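Notebook, March, started 9.40 with tea

Sorting day for the striped cloth. I've been putting this off because the navy and white pile had slumped over half the bench and I knew there'd be pieces in it I couldn't name. Ademir Damasceno did the first pass last night and left me a note saying "Pilar left, Sodden right, good luck", which was a help up to a point.

Pilar is the easy one. It folds where you tell it to and stays put while you go and look for the clips. Sodden is the heavy one (Ademir's name for it, after what happened with the sink) and it wants to roll at the edges. I pressed a test corner at the 3 setting and it had curled back before I'd finished writing this line, so I'll try it under the board overnight and see whether it behaves any better.
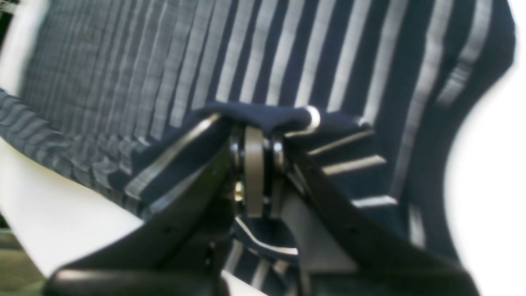
The thing with stripes is that they show every mistake. On plain navy you can be a bit off with a fold and get away with it, but a white stripe going round a bend tells everyone. I've started folding along a stripe and never across one, even if it means the finished square comes out slightly long. It stacks better too! Ademir thinks I'm being fussy and he's probably right, but he hasn't had to stack them.

Weighed the Pilar offcut while I was at it: 330 g, with the label still on. Must remember to take the label off next time and do it again, the scale is touchy enough to mind. Didn't weigh Sodden, the pan's too small and it kept sliding off – will bring the kitchen scale in from home.

Ramalho rang at 2 to say the new lot is 80 cm wide, not the width we asked for. It'll do for covers. It won't do for the long runner unless we join it, and joining stripes is a job I'd like to give to somebody else.

Still to do: find the good chalk (white is useless on this, obviously, so the yellow), re-label the Dorkus box, ask Ademir where he put the second pair of shears. Left the Sodden under the board with the big dictionary on top. Please don't move it.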